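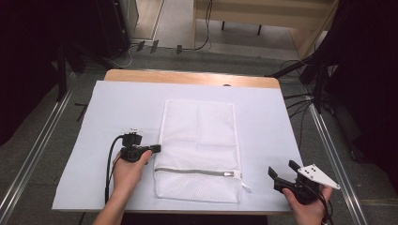 Inmaculada Quintana
Contributing Writer, Freight and Ports

August 13, 2018

By Inmaculada Quintana

The box was empty and it had been empty since Tuesday. Américo Patrício had hauled it out of the port of Piltimholm full, waited while a warehouse crew unloaded it, and hauled it back toward the water the same afternoon. The terminal would not take it. The shipping line that owned the container had enough of that size on the dock already and had stopped accepting returns. Patrício drove it to his company's yard, left it there on its chassis, and went home.

Three days later it was still in the yard. The line was still not accepting that size. And the chassis underneath, which he needed for another load, was still holding up a steel box with nothing in it.

"People think the hard part is getting the container out," Patrício said. "Getting it out is fine. I can get it out before breakfast. It's giving it back."

Most talk about port congestion is about ships waiting offshore and trucks waiting at the gate to pick up cargo. The return of empty containers gets less attention. At Piltimholm it has become the main complaint of the small trucking firms that move boxes between the terminals and the warehouses inland, and this summer it has started to change who pays for what.

How a return is supposed to work

An importer gets a set number of free days to pick up a container, unload it and bring it back. After that the shipping line charges a daily fee, usually called per diem or detention. The trucker has normally signed the agreement with the line, so the bill goes to the trucker first. The trucker then tries to collect from the importer, who may or may not agree that the delay was its fault.

To return the box, the trucker books a time slot at a terminal. The slot has to match the line, the size and the type of container. A driver with a 40-foot high cube can't use a slot meant for a 20-foot standard. Lines also change their instructions, sometimes overnight. A box that was due back at the north terminal on one day may be due at the south terminal the next, and may be refused at both the day after that.

Noelia Aguirre runs Kilura, the drayage firm Patrício drives for. It has 17 trucks and a yard on the county road, between a tire shop and a field. She bought the lease on the field in the spring, mainly to have somewhere to put empties.

"I'm renting land to store somebody else's property," Aguirre said. "And I'm paying them by the day for having it."

She keeps the invoices in a ring binder, sorted by line. One of them, for a single container held past its free time, comes to $469. She disputed it with screenshots showing that there had been no matching return slots on any of the days in question. The dispute took seven weeks. The line took off part of the charge and she paid the rest.

Aguirre said she does not think the line acted in bad faith. The person who handled the dispute was polite and plainly had a stack of others to get through. What bothered her was that the clock kept running while the gate was closed to her.

The chassis problem

An empty box on the ground takes up space. An empty box on wheels takes up a chassis too, and chassis are in short supply at Piltimholm for much of the year.

Few of the small firms own many. They rent from a pool, by the day, and the rental runs until the chassis is handed back. When returns stop, the wheels stay under the empties. Then the pool runs low, and a driver who has a good pickup appointment for a loaded box may get to the terminal with nothing to carry it on. He loses the appointment, the loaded box sits longer, and somebody pays storage on that as well.

Taking the empty off the chassis needs a lift, and a lift costs money. Kilura does not have one. A mobile operator will come out, but he charges a minimum, so Aguirre waits until there are enough boxes to make the trip worth it. By then the chassis have been tied up for days.

Patrício is paid by the load. On a good day he takes an empty in and brings a full one out on the same trip, which the trade calls a dual transaction. On a bad day he drives to the terminal with no trailer at all. He used to get three turns in a shift, he said, and now plans on two. His wife does the household accounts and has started asking him on Sundays how many returns are booked.

What the port says

Valeriano Esteban is the port's landside operations manager, and he did not dispute much of this. His office is on the second floor of the old customs building, with a view of the rail spur and a wall map that still shows a terminal torn down years ago.

The port is a landlord, he said. It leases the terminals to operators, and the operators have contracts with the lines. The port can publish figures and get people in a room. It cannot order a line to accept an empty container.

In Esteban's view the cause is simple enough. Imports through Piltimholm are up and exports are flat, so more boxes come in than go out. The empties have to leave on ships, and a ship running late will often skip loading them to make up time. When two or three in a row do that, the stacks fill.

"The terminal isn't refusing your box to be difficult," he said. "It has no ground left. If it takes yours it has to dig through it later to find somebody's load, and then that driver waits two hours."

He would like the lines to send dedicated ships to clear out the empties before the fall peak. One has said it will send a vessel. He would not name the line, and he had no firm date.
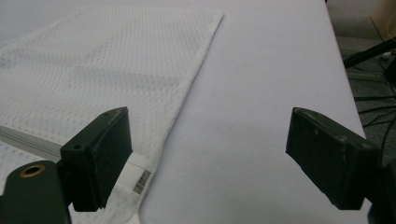
A yard in between

The piece of the system that has changed this summer is a few miles inland. Sturell is an off-dock depot on the site of a former lumber yard, with space to stack 184 containers at a time under its present permit. It opened to returns in the spring. Lines that sign up can direct their empties there when the terminals are full. The trucker drops the box, gets a receipt, and the per diem clock stops.

Dima Kassab manages the yard. She came from the terminal side, where she planned stacks for container ships, and she runs the depot from a trailer next to the scale with a radio on the desk and the door propped open.

The receipt is the important part, in her telling. A trucker needs a document the line will honor. Early on there were cases where a box was checked in at Sturell but did not show up in the line's own system until the next day, and the line billed for the extra day. Kassab had her clerk send the gate record by email for each one until the data link was fixed. She says it is working now. Aguirre says it is mostly working.

The depot also has a lift. A driver can come in with an empty, have it taken off, and leave with a bare chassis. Turn times vary. On the morning I visited, drivers were in and out quickly until a light rain started and one of the two machines was stopped for a hydraulic leak. After that the line reached the road.

There are costs. The lines pay Sturell for storage, and they also have to pay to move the boxes from the depot to the dock when a ship is ready for them. That second move is another truck trip on the same roads. Residents along the county road have noticed it. A traffic count is planned for November, and the depot's request for more stacking space will wait on the results.

Who ends up with the bill

For importers the question is how much of this will be passed down to them. Cifuentes, a home goods wholesaler that brings in containers through Piltimholm all year, has started asking its truckers to list returns as a separate item on each invoice. Its warehouse now unloads on Saturdays so that boxes are ready to go back first thing in the week. The company has also asked its forwarder to favor lines that use the depot, even where the ocean rate is a little higher.

Kilura has made a change of its own. Since June its contracts say that when a line offers no return slot, the daily charges go to the customer, with proof attached. Two customers left over it. Most signed. Aguirre has one office employee who spends the first hour of every day taking screenshots of the appointment pages, all lines, all sizes, and saving them by date.

Small truckers have asked the lines for one plain rule: if there is no place to return a box, the day doesn't count. Some lines already do this when asked. Others handle it case by case, and the truckers say the results depend on who opens the email. Esteban has offered to host a meeting on it in the fall -- the third such meeting in two years, by his own account.

Patrício's box did go back in the end. A slot came up at the south terminal late on Friday, and he took it, though it meant getting home after dark. He had the chassis free by the time he left the gate. The pool office had closed by then, so he towed it back to the yard and parked it by the fence for Monday.

Comments

drayman_ret
Did this job for years. We had the same fight, only with a fax machine. Glad somebody wrote down the chassis part because it always gets left out.

K. at the warehouse
The article says the importer may not agree the delay was its fault. From our side, we get bills months after the fact with no paperwork. Send the screenshots and we pay. We've had truckers who couldn't tell us which box it was.

County Road neighbor
Nice for the truckers but I can't get out of my driveway at 7 in the morning. Why wait until November to count traffic? Come count it now.

twoaxle
Does Sturell take reefers or only dry boxes? Their phone just rings.

drayman_ret
@twoaxle dry only, last I heard. Call before you drive over.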